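Switched our kitchen over to cooking from the freezer in April. Notes for anyone thinking of doing the same.

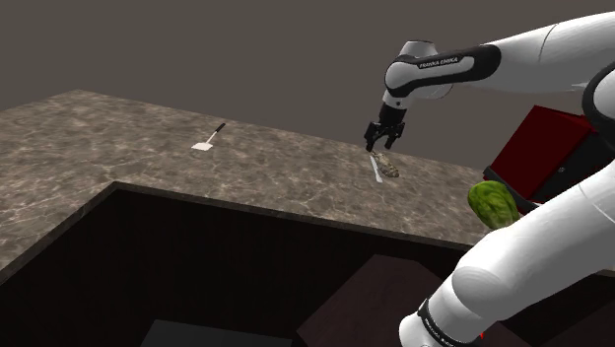
The rule is simple. Two nights a week we cook double and freeze half. The other nights we eat what's already in there or make eggs.

Soup, chili and braised beans freeze well. Potatoes in stew go grainy. Cream sauces split on me both times, so I add the cream after reheating now.

Labels matter more than containers. I write the dish and the month on masking tape. Before that we had 11 tubs of brown stuff and had to thaw one to find out what it was.

Freeze flat in bags if you're short on space. Stand them up like files once they're solid.

Kiran Pandey asked about rice. Yes, it works. Cool it fast, freeze it the same day, and heat it until it's steaming all the way through.

Move tomorrow's dinner to the fridge by 9 pm. I set an alarm on my phone and still miss it sometimes.

Grocery spending is down a little. The bigger change is that we stopped ordering from Allel three times a week.

Bread next. I have a loaf sliced and bagged and will post how it toasts.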